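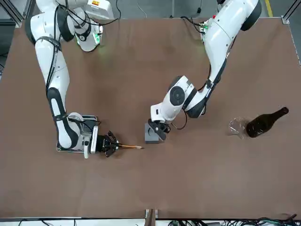
Two white arms over a brown work table.

How to make your phone battery last longer

By Palesa Van Wyk
Updated 6/23/26

A phone battery wears out a little every time you charge it. You can't stop that, but you can slow it down, and you can get more hours out of each charge with a few changes in the settings. I used a Hullow Nam for the steps below. The menu names on other Android phones are close, and the search box at the top of Settings will find anything that has moved.

Before you start, charge the phone past 40 percent and install any waiting system update. On the Nam, the charge limit option was added in the May update, so if you don't see it, that is the reason.

Step 1: Check what is using the battery

Open Settings, then Battery, then Battery usage. Let the list load and sort it by app. The screen is usually near the top, followed by whatever you use most. Look for apps you hardly opened. A shopping app or a game you played once should not be high on the list.

Tap the app, then tap Background use, and choose Restricted. The app still works when you open it. Leave your messaging, alarm and calendar apps alone, or notifications may come in late. 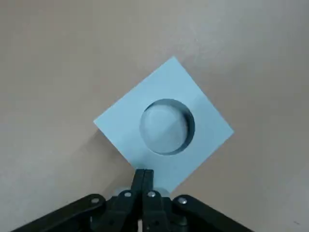 Light blue square card on a beige tabletop.

Step 2: Turn on the charge limit

Go to Settings, Battery, Charging protection. There are three choices:

Off: charges to 100 percent every time.
Adaptive: holds the charge overnight and finishes before your alarm.
Limit: stops at a level you pick with the slider.

If you are near a charger most of the day, pick Limit. If you are out a lot, use Adaptive. Adaptive only works when an alarm is set in the phone's own Clock app. It does not read alarms from other apps.

You can skip the limit for a single charge. Pull down the notification shade while the phone is plugged in and tap Charge fully. It goes back to your setting the next time you plug in.

Step 3: Lower the screen's share

Set the screen timeout to 30 seconds. Turn on adaptive brightness and correct it by hand for a few days so it learns what you like. Under Display, change Refresh rate from High to Auto. Dark theme helps on the Nam, which has an OLED screen. On an LCD phone it makes little difference.
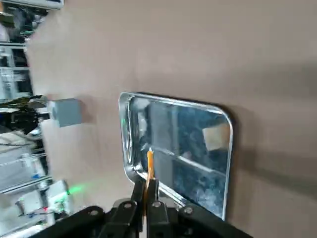 Stainless-steel tray with a polished rim.

Step 4: Set battery saver to come on by itself

In Settings, Battery, Battery saver, tap Schedule and move the slider to 25 percent. The default is 16, and I find that too late in the day to do much good. Battery saver pauses background sync, so open your mail app by hand if you are waiting for something.

Step 5: Keep it cool while charging

Take the phone out of a thick case if it gets warm on the charger. Don't charge it under a pillow or on a car dashboard in the sun. Wireless charging makes more heat than a cable, so use the cable overnight if you have the choice. My Groketti pad also needs the phone centered on it, or charging slows down.

If the battery still drains fast

Restart the phone and give it two full days. Battery usage is often high right after an update while the phone sorts files and photos in the background.

After that, open Battery health in the same menu. If it says Service, no setting will fix it and the battery needs to be replaced. The free Skurent app shows the charge cycle count on models where the menu leaves it out. Write the number down and check it again in a few months.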